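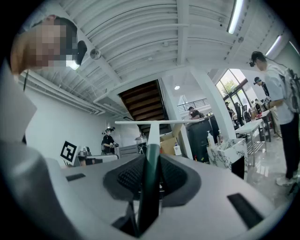 Flarnon hand unit in the main room at Deddale, marker board propped up at the left, marker card held up on the right.

Setting up the Flarnon hand unit before a recording session

Updated Jan 2, 2024, mostly to take back things I said in the first version.

The quick start sheet for the Flarnon says you can be recording in minutes. I suppose you can, in the same way you can start driving without checking the tires. Whether the recordings are any use to the people training an arm on them is another matter, and the sheet is silent on it.

What follows is what we do with unit 3, the one that has been through our hands the most. If yours has a different finger set, the order still holds but the numbers won't.

Before you switch it on

Wipe the lens with a clean dry microfibre cloth. The lens is very wide, so it sees its own housing and a good deal of the person carrying it, and a thumbprint near the edge is easy to miss on a small preview. Use a fresh cloth. The one in the case has been used on fingers, tables and at least one lunch.

Look at the green finger from the side. It should stand straight out of the recess with no lean when the trigger is at rest. If it leans, back off the two screws at the base, let it settle, and do them up again a quarter turn at a time, alternating. The manual gives a torque figure. I have yet to meet anyone with a driver that reads that low, so: snug, then stop. Threadlocker has been recommended to me several times and I'd leave it alone, as you will want those screws out again by November whether you plan to or not.

Check the tip as well. Push sideways on it with a fingernail. Any click means the tip has worked loose, and a loose tip will ruin the width readings without looking wrong in the video.

Opening and closing

Power up and open the unit in Minberg. Go to the device page and squeeze the trigger all the way, then let it go slowly. You want the reported width to go to zero when closed and come back to the same open value every time. Ours reads 119 mm fully open. Do it ten times. If the open value wanders, clean the slide before you touch the calibration. The temptation is to press Zero and watch the problem vanish. It hasn't gone anywhere; you've told the software to ignore it, and it will be back halfway through the afternoon.

Lint is the usual culprit. Blow it out of the slots with a hand bulb. Canned air is too strong and leaves cold residue on the lens if you get the angle wrong.

Choosing a spot

People like to set up by the windows, for the light. I don't. Our room has a wall of tall glass on one side and a shiny floor, so the sun comes in twice, once through the glass and once off the floor. Markers with that behind them wash out to grey and Minberg loses them, usually without a warning. Put the marker board against a plain wall with the daylight falling on it, and do the calibration pass facing that way.

Turn on the ceiling lights even on a bright day. A passing cloud will otherwise change the exposure in the middle of your pass.

Stairs, railings and beams are good for tracking, whatever you may have read. Plain white walls are the trouble. If you spend the whole pass staring at paint, the tracker has nothing to hold on to and the path it gives you will drift off through the floor.

The marker pass

Stand the board upright and make sure it can't slide. Cards held by hand are fine for checking that a camera picks up the pattern at all. I would not calibrate from one. Bennani's printed instructions say a hand-held card is "sufficient", and Bennani sells the cards.

Start at arm's length from the board. Move the unit slowly left to right, then up and down, then tilt it each way, keeping the marker in view. Back up a couple of steps and repeat. After that, turn away from the board, take in the rest of the room, and come back to it. Coming back matters more than anything else in the pass, because it shows how far the tracker has wandered in the meantime.

Our last good pass kept 253 images after Minberg had thrown out the blurred ones. I wouldn't treat that as a target. A smaller set with sharp corners beats a big one taken in a hurry.

Minberg then shows a green tick. Ignore it. Open the details and look at the error for each position, paying attention to the outer part of the lens. I have had a tick on a calibration that put the unit inside the wall.

Head cameras

If your people are wearing head cameras as well, start those first and the hand unit last, then have each wearer look straight at the board before walking off. Claims of automatic sync between the two should be taken with some salt. We line them up using a sharp open and close of the gripper held in front of the wearer's face, like a clapper board. It's crude and it works on every brand we've tried.

Tuck cables away. A cord dangling from the head gear will find its way across the lens sooner or later.

A test you should do anyway

Put a block of known width on a table, pick it up, set it down, and walk a loop back to where you started. Play the recording back. The width at the grip should match the block, and the end of the path should meet the beginning. If either is off by more than you'd accept from a cheap ruler, start again from the finger screws and work forward. Skipping straight to recalibration is quicker, and I've watched it fail often enough.

Looking after it

Clean the slide at the end of the day, with the power off. Leave the trigger released in the case so the spring isn't loaded overnight. Hand sanitizer and the soft padding don't get along, so let your hands dry before you pick the unit up. Write down each finger change along with the open width before and after. Taha Abou Zeid keeps our log on paper, which I used to grumble about, until an update to Minberg cleared the device notes and the paper was all we had.

Firmware updates go on one unit first and stay there for a week. The release notes always say "improved stability". Improved for whom, they leave open.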